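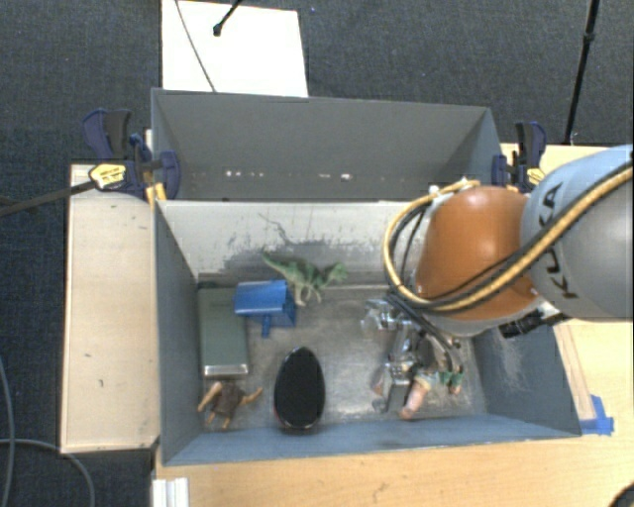

Ticket 298: Evening talk times wrong on the reptile house booking page

Opened by Junaid Minhas, Cillwood Reptile Park
20th September

Hello Szabolcs, I hope you're well and that the new office is treating you kindly. I'm sorry to bother you again so soon! We've had a few families turn up for the crocodile feeding talk an hour after it finished, and every one of them had a ticket with the later time printed on it. The park's own calendar shows the right time, and so does the board by the gate, so I think it must be something in the Vultska booking page. The tortoise walk and the snake handling session look fine to me, though I've only checked the bookings made this week.

Reply from Szabolcs Rácz

Hello Junaid, no bother at all, and please do pass on my apologies to the families. I've had a look and can see the feeding talk was set up as a new event in April, when we moved everything over from the Irnton system. It seems to have been given a different time zone from the other events. Could you try these for me?

1. Open the feeding talk under Events and look at the time zone box. It should say London.
2. If it says anything else, change it, save, and then sign out and back in.
3. Make a test booking for two people and tell me what time the ticket shows.

Reply from Junaid Minhas

It said Budapest! I changed it and made the test booking, and the ticket now has the right time (lovely). The tickets people already hold are still wrong though, and there are over three pages of them. Is there a way to send them all out again without my doing it one by one?

Reply from Szabolcs Rácz

Yes, I can do that from this end. I've started the resend with a short note explaining the change, and I'll leave the ticket open until you've heard from a visitor or two.

Status: waiting for customer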